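Gastari chest binder, mid-length — my review after four months

I should say first that I've worn binders on and off since university, so I came to the Gastari with a fair few opinions already (and a drawer full of stretched-out ones). I identify as genderfluid, and some days I want a flat front under a shirt and other days I couldn't care less, so whatever I buy has to be easy to get on at seven in the morning when I've only just decided.

The Gastari is lovely in that respect. It fastens down the side, the panel at the front is firm without digging in, and the back is soft enough that I forget about it until lunch. I went by the size chart and measured twice, and I'm glad I did, as I came out a whole size up from my old Dollen. Please don't size down for a flatter look! It only makes your ribs ache and your breathing shallow, and it doesn't look any better under clothes. 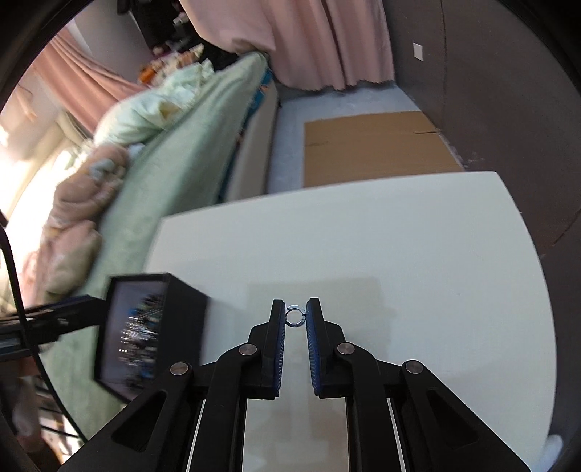 Prasanna Mondal wrote to me after my last review to say the Gastari rode up on longer torsos, and that the full-length one from Patwary stayed put much better under a tucked-in shirt. I'm short in the body so I haven't had that trouble, but it's well worth knowing if you're tall.

I keep mine to eight hours at most, never sleep in it, and take it off for anything sweaty. It's been through the wash 51 times (yes, I keep a tally on the airing cupboard door) and the elastic has only just started to give along the bottom hem. The beige has gone a bit grey, mind you — I'd get the black next time.

Delivery was slow and the returns form is a muddle. Four stars from me, and I'll probably order another in May.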